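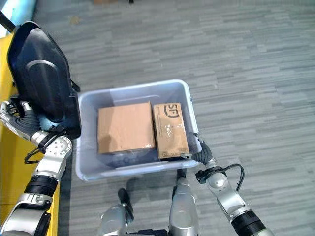

Two cartons in the gray bin, Wednesday.

Continued with the glue test for the box board. Same board as last week, two glues: the Sanlow and the one from Goel. I cut the strips 200 mm long, all along the flute, and pressed them under the steel plate over lunch.

Pull results, average of 4 strips each:
Sanlow 693
Goel 578
(same units as on the earlier sheet, I did not convert)

The Goel strips opened in the glue line. With Sanlow the paper tore first, so the number says more about the board than about the glue. One Goel strip had a dry corner, I think my brush was too poor there. I kept it in the average but marked it with a cross.

Rami Abou Jaoude asks if the humidity was written down. It was not, sorry. From tomorrow I write it before the first strip.

Qusai Khalaf wants to repeat everything with the thinner Studberg board. I agree, but we must first sharpen the cutter, the edges are getting crushed and it disturbs the reading.

To do: new brush, clean the clamp faces, ask about the price of Sanlow in the big can.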